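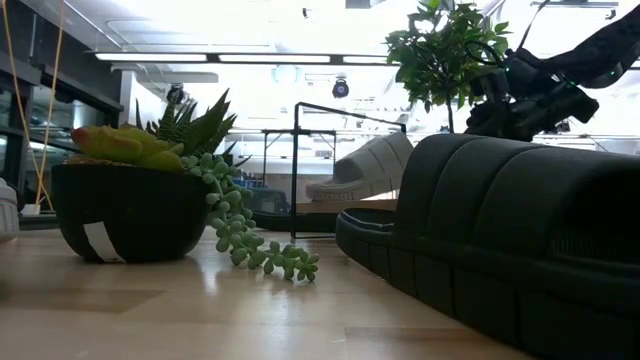 I'd been meaning to get to the Zoltmont open day for three years running, and every time something came up (a cold, a wedding, a car that wouldn't start). So when my cousin texted me in the spring that they were letting visitors in again, I put my name down the same evening. June 2021, sunny, windows down the whole way, a bag of cherries on the passenger seat. I was in a very good mood before I even got there!

If you don't know Zoltmont, it's an old mill building that got split up into small firms. Upstairs is mostly offices. The ground floor is where the fun is, because that's where people make, fix, pack and try out stuff for the home, and once a year they open the doors and let the rest of us wander through. You get a paper map at the entrance and a sticker for your shirt. My sticker fell off in the first hallway and I never saw it again.

I went to Gusora first, on my cousin's advice. They sell fake plants. I know, I know. I have real plants, I talk to my real plants, and I walked in there with my nose slightly in the air. But the succulents got me. There's one in a round black pot with a fat rosette sitting on top, pale green going into a sort of pinkish yellow, and it has exactly the thick, fleshy leaves that make you want to pinch one. I did pinch one, later, with permission. Behind the rosette there's a spiky dark green thing like an aloe, with the little saw teeth down the leaves, and then over the rim comes a string of pearls that runs down the pot and keeps going across the tabletop, with small star-shaped clusters at the tip.

I've killed three strings of pearls at home. Three! Too much water, too little water, and one that a cat sat on. So I spent far too long at that table.

Arvid Lindqvist was the one answering questions, and he has been doing arrangements for Gusora since they had a single shelf at the back of a hardware store. He told me most people put the tall piece dead center and then wonder why it looks like a birthday cake. He starts with the tall one toward the back, puts the fat one in front of it, and saves the trailing one for last so he can decide which side needs it. He also bends everything. I had no idea you were supposed to bend them. They come out of the box flat and sad, and you're meant to sit down with a cup of coffee and open them up leaf by leaf. I went home and did this to an old fern of my mother's and it looks twice the size.

Dusting was the other big topic. Somebody's aunt was very worried about dusting. Arvid uses a soft makeup brush for rosettes and takes the trailing ones to the sink for a rinse in lukewarm water, then hangs them over the shower rail overnight. No spray polish, ever, he was firm on that. It makes the leaves sticky and then you really have a dust problem.

They had a little tree too, glossy leaves on a skinny trunk, and I liked it, but I have nowhere to put a tree. I keep thinking about it, so we'll see.

Now the sandals. Same room, same tables, and I loved that nothing was sorted by department - you'd be looking at a plant and there'd be a shoe next to it. The shoes were big chunky slides, one black and one in a light gray that might be called white if you're being generous. The strap is padded and made up of rounded ribs, a bit like a puffy jacket for your foot, and the black one has grooves running all along the edge of the sole. It was lying on its side so you could get a good look at that part. My daughter says everyone has these. I had never tried on a pair in my life.

Well, I tried a pair on. The brand is Irkeck, and there was a bench in the hallway with sizes to borrow. They're very comfortable and they make your feet look like two loaves of bread. I walked up and down past the coffee stand in them for ten minutes feeling about an inch and a half taller. The woman at the bench said people either buy them right away or laugh and put them back, and I did both, in the opposite order. I got the black. I've had them on every day since for taking the trash out and watering, and once, by mistake, to the bank.

A few practical bits if you're thinking of going. Parking is on the grass behind the building and it's bumpy. They said they'd had 300 people through by lunch and were hoping for 500 by closing, and the hallways are narrow, so go early. The food was from Midtbø, the bakery across the road, and the cardamom knots were gone before I got to the counter. I had a cheese roll instead, which was fine. Bathrooms are upstairs and there's an elevator, but it's slow and it makes a noise.

There was a display about the history of the mill in room 305 that I'd planned to see and didn't, thanks to the ten minutes in the sandals and the much longer time with the plants. My cousin says it's mostly old photographs and a loom. She took her kids up and they liked the loom.

I came home with the slides, one string of pearls (the fourth, and the only one with a future) and a business card from Arvid with "bend it more" written on the back. The pearls are on the bookshelf now, hanging down in front of the cookbooks. There's a second, smaller open day in August, just the ground floor, and I've already told my sister she's driving.

Recent posts
Getting a very large rug up a very small staircase
Strawberry jam, second attempt
The yard sale in Mom's driveway
What I kept from the kitchen clear-out
A rainy afternoon at the button museum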